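From: Tianyou Yao
To: bin-picking list
Subject: Re: [bin-picking] Open day at Bristora, what was shown?

Xuelian Lü wrote:
> Could someone who went to the Bristora open day post the technical
> details? The announcement only said "mixed object picking" and gave
> no cell layout. I would like to know (a) whether the bin was divided,
> (b) how they handled transparent packaging, and (c) what the cycle
> looked like when a grasp failed. We are deciding between a divided
> bin and two separate bins for the Feston cell, and I have to send in
> the drawing in May.
>
> Xuelian

Xuelian,

I was there for the morning session, which started at 9. I will take your points in order and then add a few things you did not ask about.

(a) Yes, divided. It is a single gray bin with a pale panel across it. The front compartment is the larger one and holds the objects. The rear one starts empty and serves as the destination. After a run the two swap roles only on paper: an operator moves everything back by hand, because the rear side is too narrow for the gripper to work at low angles. I asked if they had considered centering the panel. They had, and lost too many grasps at the walls on both sides.

The arm is a KUKA with a finger gripper. Cable and tubes are routed on the outside of the arm, with a generous loop near the wrist. This costs some clearance. The planner treats the loop as a fixed envelope, and the presenter said that envelope rules out more approach poses than the bin walls do. 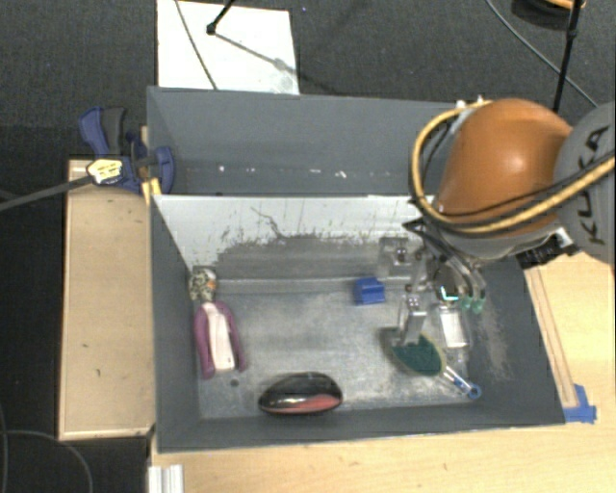
The planner software is Shi, with the stock collision checker replaced by their own. Grasp candidates are ranked, the top 3 are checked against the walls and the panel, and the first one that clears is executed. If none clears, the system takes a new view and starts over. No pushing or stirring moves are used. I think that is a mistake for objects in corners, and I said so during the discussion.

(b) Transparent packaging is handled poorly, and they were open about it. Depth on clear plastic is mostly missing, so a clear package is found only by its printed or opaque part. The center of the grasp then lands on the label and not on the center of the object. A dish brush with a clear handle gives them the same trouble. They aim for the head and accept that the handle swings. With a light brush this does little harm. With anything heavier it would hit the panel.

(c) A failed grasp is detected from finger position only. If the fingers close past a threshold, the arm retracts, the attempt is logged, and the same object is demoted in the ranking. After a second failure it is skipped until something else has been moved. The log for the morning listed 153 attempts, of which 29 were failures. They did not split these by object, so please do not quote the ratio as a benchmark. The set was small and most of it was rigid.

Other notes:

The bin is a wear part. The panel is scuffed along its lower part, and the scuffs show up in the color image as false edges. Clitgate is supposed to supply a matte liner for the next version. I have not seen a sample.

Fixturing is basic. A bar clamp holds the bin at one corner. I would want a hard stop on two sides before trusting any calibration beyond one shift — perhaps they have one and I missed it.

For your drawing, I would stay with the divided bin but make the panel removable. Two bins double the calibration work and gain you very little if one arm serves both. Leave more room on the side the arm comes from than you think you need, and send me the gripper envelope with the tubes included if you want a second opinion.

The slides have been promised to attendees. I will forward the link when it arrives.

Tianyou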